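Notebook, Clanda project, textile folding and storage
Monday, entry started 8:40

Carrying on from the linen closet measurements. The Surkasum shelf inserts came in at the depth on the drawing, so the fold widths we agreed with Noemi stand and I am not going to reopen them. Hand towels in thirds lengthwise, then in half. Bath towels in half lengthwise, then in thirds. Anything that does not hold an edge after that goes in a bin and is not stacked.

Aim for today: settle the order of work for a mixed pile sorted on a bed, and write down the fold for each class of item so that Eimear and Declan can do it the same way without asking me. The previous version of the sheet had seven steps. Two of them were the same step written twice (smooth, then flatten), and those are now merged.

Surface. A made bed is still the best place to fold if there is no table of the right height. Two problems with it. The mattress gives, so pressing a crease does less than it does on a board. And the top cover moves when a garment is dragged across it, which pulls the far edge out of line. Lifting and placing is slower per item but saves the second alignment. Darragh wants a board put down on the mattress. I tried that in May with the 30 inch offcut and it slid more than the blanket did. Not trying it again without a grip mat under it.

A cover with a printed grid is useful. The lavender-gray blanket has large white diamonds, and the crossing lines give a straight reference for the first fold as long as the item is turned to suit the diagonal. For a folded cloth the line only needs to show past one edge. I would keep this blanket for training and not swap it for the plain one.

Order of work, as it stands:

Stiff and thick items first, at the far side. Towels go here. They mark the back of the work area and stay where they are put. Thin items next, nearer the person folding. Cushions stay off the bed if there is somewhere else for them, otherwise at the near side. Knits last, for reasons given under knits.
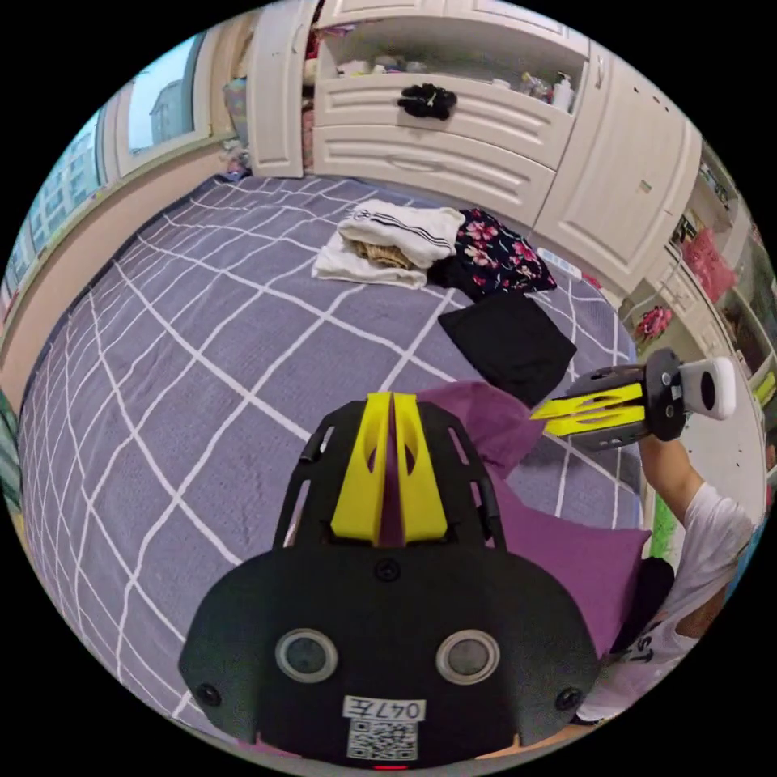

Dark items are the next difficulty. Plain black cloth on its own is fine, because the outline reads clearly against a pale cover. Black next to black is where people lose the edge and pick up two layers of different things. A print helps. The black floral with pink and white in it can be told from a plain black cloth at a glance, so the rule on the sheet is now: alternate plain and printed where the pile allows, and leave a hand's width between two plain darks.

Towels with a striped end. Fold so that the stripes finish on the outside of the last fold, parallel to the shelf edge. If the stripes are out of parallel the fold is out of square, and that can be seen from the doorway without a ruler. Noemi asked whether we should specify stripes left or stripes right. I said no. The shelf labels carry that information already.

Knits. Do not hang, do not roll tightly. Fold once over a sheet of tissue if there is tissue. Small knitted pieces have a habit of ending up inside towels, where they get shelved and then reported missing. Check every towel fold for a tucked item before it leaves the bed. Aisling Ó Gríofa has a list of things recovered this way from the Lodham closets and it is longer than I expected. I have asked her for a copy to put in the back of this book.

Loose tags and other small pieces. These go in the tray, not in a pocket and not on the nightstand. If a tag came off a garment, write the garment on the bag. No further sorting at this stage.

Cushion covers with a flap. The flap should be tucked in before the cushion is set down anywhere near the pile. Left open it lies over the neighboring item, and that item then gets skipped or is folded with the flap caught in it. Declan's suggestion is to put flapped cushions face down. Works on a hard surface, less sure on a mattress. To be tried.

Stock, copied from the Mac Carthaigh sheet so that it is in one place: 2,163 pieces in total across all closets, of which 431 are classed as mixed and need hand sorting. The rest goes through by type. The mixed class is the only one this entry applies to.

Open items

Grip mat for the board, Darragh to find one or drop the idea.
Tissue, size to be confirmed against the Surkasum drawer width.
Flapped cushions face down, Declan.
Revised sheet to Eimear for a read-through. She should mark anything she has to read twice.
Diamond blanket to be washed separately from the darks.

Stopped at 4:15. Shelf labels tomorrow.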